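Wiping down and sorting the metal strips: a short report on our bench work

Reading time: 3 minutes

Sunita Bhardwaj and Anju Uniyal

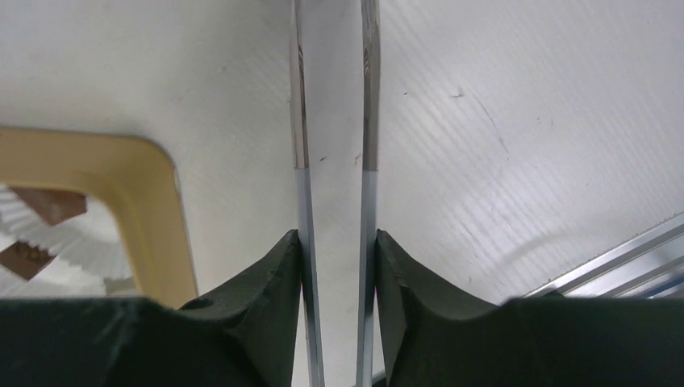
Our part of the Larnia project was the metal strips. They come to the bench in mixed bundles, and before anyone can use them they have to be wiped, checked for bends and put away by finish. We were asked to write down a method that the next group could follow.

The strips are long and narrow. One section has a shiny finish that reflects whatever is near it, and the other is a flat bluish grey. The two meet at a sharp line across the strip. We called these the bright end and the dull end, and the labels in the drawer now say the same.

Method

The strips are laid on the pale work surface with the bright ends all pointing the same way. Each one is wiped along its length with a dry cloth, starting at the dull end. We tried wiping across at first and gave it up, as the cloth caught on the edges. A strip is then laid next to a straight one from the reference set. If a gap shows between the two edges, it goes in the tray marked "bent".

We handled the strips by their sides only. Fingerprints on the dull end are hard to see, but on the bright end they show at once and take a second wipe.

Results

We sorted 588 strips over the term. Of these, 69 went in the bent tray. Nine had marks on the bright end that would not wipe off, and we wrapped those separately. The rest are in the Walach drawers, bright ends to the back.

The first batch in February was slow. We were checking each strip twice and arguing over small bends. Anju suggested doing the checking in lots of 30 and then swapping places, and we kept to that afterwards.

Problems

The light on the bench is the main one. A reflection along the bright section can look like a scratch, and we put several good strips aside before we noticed. Turning the strip over by hand and looking again sorts most of these out. The surface also needs wiping between lots, because grit from the bundles ends up under the strips.

We did not measure thickness. The Reltevmont group has the gauge until the end of term and will add those figures to their own report.

Handed in Mon 15 June. The drawer list is in the blue folder.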